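The Haldane Panel

By Isla Geddes
May
Reading time: 2 min
Print this story | E-mail to a friend

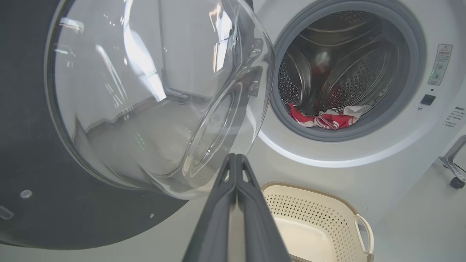 Ruairi Leckie bought lot 238 because of the goat. It stood in the bottom corner of the picture, chewing the hem of a very grand lady's skirt, and the lady hadn't noticed! She was gazing over a lake at a man in a boat, and the man in the boat was gazing at the goat.

"Oil on oak, artist unknown," said the catalog, and then, as if it had lost interest, "some wear."

He got it for 15 dollars over his limit and carried it home on the bus in a pillowcase, grinning at everyone.

Lot 251 had been the one the room wanted, a shipwreck by Grimard, all foam and lightning. It went to a man on the telephone. Ruairi had liked it well enough, but there was no goat in it.

He propped his panel on the kitchen shelf between the flour and the radio and looked at it over breakfast, and again over lunch. By the second evening he had found a tiny village on the far shore, a church with a crooked spire, and (this made him put down his fork) a second goat, on the church roof.

He called Mrs. Haldane, who had taught him drawing when he was nine and who knew more about painted panels than anyone in the county.

"On the roof?" she said. "Don't touch it. Don't dust it. I'm coming over."

She came with a flashlight and a magnifying glass on a shoelace, and she didn't take off her coat. She went over the lake inch by inch, humming. She tipped the panel forward and shone the light along the back, where the saw marks ran, and there in brown ink, small as ants, was one word.

"Sasumano," she read. "Oh, Ruairi. Oh, you lucky boy."

"Is that good?"

"He painted altarpieces his whole life, great gloomy saints. There's a letter where he tells his sister he'd give 1000 saints to paint one goat." She was laughing and wiping her eyes on her sleeve. "We all thought it was a joke!"

Ruairi looked at the lady, and the boat, and the greedy little animal with silk in its teeth. The paint on its ears was thicker than anywhere else, put on in quick happy dabs, and the brush had left one of its own hairs behind.

"He did two," he said.

"He did two," said Mrs. Haldane, and pulled up a chair. "Now put the kettle on and hold that flashlight. I want to look in the trees."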